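工作间整理教程：桌面、纸箱、线和不锈钢台

我在 Ustgate 的共用工作间做零件的整理和组装，已经两年多。中文不是我的母语，所以有些句子可能写得比较直，请读者原谅。这篇教程写给第一次负责整理这种房间的人。房间里又有电脑，又有纸箱，又有金属零件，和整理家里的书房不太一样。

最后更新：7月3日

需要准备的东西

一块深色的软布，最好不掉毛。
一卷魔术贴扎带，剪成 15 厘米一段。
几个能叠放的塑料筐。
白色小标签和一支油性笔。
一副薄手套，拿板件的时候用。
一个空纸箱，放暂时不知道去哪里的东西。

扎带我买的是 Layug 的，别的牌子也可以，只要能反复打开。请不要用一次性的塑料扎带，剪的时候很容易剪到线。

第一步：先把台面分成两种

我把所有的台面分成“干净台”和“零件台”。干净台放电脑、纸张、个人的包。零件台放金属件、黑色塑料支架、工具。两种东西不要混在一起，金属件的边很容易把电脑外壳划伤，这种划痕是擦不掉的。

如果房间小，只有一张大桌子，可以用一条胶带在中间分开。我以前试过用颜色不同的桌垫，但是桌垫会移动，过几天线就歪了。

第二步：整理干净台

先把电脑合上，再收拾周围。很多人一边开着屏幕一边搬东西，这样容易碰到屏幕的边。电脑合上以后，盖子朝上平放，上面不要压任何东西，布也不要长时间盖在上面。

包和电脑之间的线是最麻烦的。白色的线和黑色的线常常搭在包上，拿包的时候线就跟着走，有时候把桌上的小东西也带下来。我的做法是：先拿线，后拿包。把线松松地绕成一个圈，直径大概和手掌一样，用扎带固定，再放到电脑旁边。

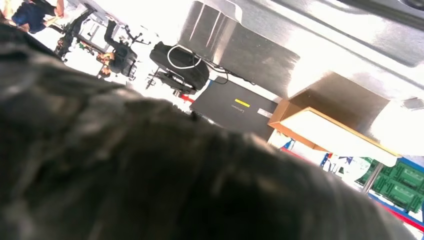 干净台：合上的笔记本电脑、搭着白线的黑包和开口的纸箱。

纸箱放在电脑旁边的时候，请看一下开口的方向。开口对着桌子中间，放东西比较方便，但是箱盖会占地方。整理完以后应该把箱盖折到里面，或者把箱子移到地上。有用的纸箱我只留三个，其他的当天压平。

椅子也请推回桌子下面。带轮子的椅子最容易压到线，推之前先低头看一眼地面。

第三步：架子和塑料筐

塑料筐叠放的时候，最多叠三层。两侧有提手孔的筐比较好用，手指可以伸进去，不用抱着底部。我把常用的放在上面，一个月用一次的放在下面。

标签贴在提手孔的下方，不要贴在提手孔的上方，不然拿几次就磨掉了。标签上写三个内容：里面是什么，哪个项目用，什么时候检查过。比如我们这里写“短螺丝，Jolitz，7月”。这样写，新来的人也看得懂。

小螺丝和垫片不要直接倒在筐里。先装进自封袋，每袋的数量固定，比如 60 个。我们盘点的时候，全部小件有 2,000 个左右，如果没有分袋，一天也数不完。

架子旁边如果贴了印刷的单子或者海报，请确认筐不会挡住文字。安全说明必须站着就能看到。

第四步：整理不锈钢台

不锈钢台面比木头台面好清洁，但是它也有缺点。台面很亮，会反射顶灯的光，小的金属件放在上面不容易看见。所以擦台面以前，我先用手掌慢慢地摸一遍（戴手套），把小件找出来。

擦的方法很简单：

1. 把台上的板件拿开，或者移到台子的一半。
2. 用干布先擦一次，把金属屑带走。
3. 用微湿的布顺着一个方向擦。
4. 再用干布擦到没有水印。
5. 另外一半同样做一遍。

第二点请不要省掉。有金属屑的时候直接用湿布，等于用砂纸磨台面。我第一年就犯了这个错误，现在台子左边还有一片细纹。

清洁剂我用中性的，Drako 仓库里领的那种就够了。不要用含氯的，不锈钢会出现小黄点。台子前边的卷边下面也会积灰，很多人忘记擦。

第五步：放置冲压铝板和黑色支架

大的冲压铝板看起来很结实，其实容易弯，特别是有长孔和圆孔的地方。拿的时候用两只手，分别拿对边，不要只抓一个角。放下的时候先让一条边接触台面，然后慢慢放平。

铝板可以斜着放在台上，但是角不要超出台子的边。人走过去的时候，衣服会挂到，手也会碰伤。如果板比台子长，请让超出的一端朝墙。
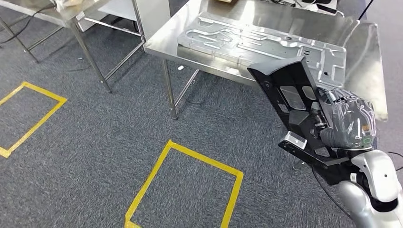 黑色塑料支架要最后放。支架有棱角，还有小的金属块，如果直接压在铝板上，会留下印子。中间请垫一层软布，或者把支架放在铝板的旁边。我比较喜欢放旁边，因为软布常常找不到。

如果支架带着一根细线，要先看线往哪里去，再决定放的位置。线不能夹在支架和台面之间，也不能绷紧。线垂到地上的部分，用扎带绑在台子的腿上，高度在斜撑的上面一点。这样吸地毯的时候不会碰到。

第六步：地面的线

地毯上的线比硬地板上的线更难发现，颜色深的地毯更是这样。能靠墙走的线都靠墙走。必须穿过走道的，用布面的线槽盖住，不要用透明胶带，胶带撕下来以后地毯会粘灰。

线的长度也要注意。从台子到插座只有一米多，就不要用五米的延长线。多出来的几米总是堆在台子下面，最后和别的线缠在一起。我去年换掉了全部长线，地面马上清楚了很多。

每天结束以前

我每天留 15 分钟做下面这几件事：

合上电脑，绕好线。
软布挂起来，不要团成一团放在桌上。
自封袋封口，放回对应的筐。
铝板放平，检查角的位置。
看一遍地面。

软布这一点我再说一下。团起来的布里面会藏螺丝，下一个人拿布一抖，螺丝就飞出去。请先在筐的上方轻轻抖开，再挂。

常见的问题

台面上出现指纹怎么办？用干的软布，顺着拉丝的方向擦。不需要每次都用清洁剂。

铝板可以竖着放吗？可以，但是要有带槽的架子，每块之间要隔开。直接靠墙竖着放，时间长了会弯。

纸箱里放了很多天、不知道是谁的东西呢？我们在箱子上写日期，两个星期以后统一处理。电线和螺丝放回公用的筐，其他的问一遍大家再决定。

塑料筐要洗吗？半年一次，用温水就可以。洗以前先把标签拍下来，水会把字弄模糊。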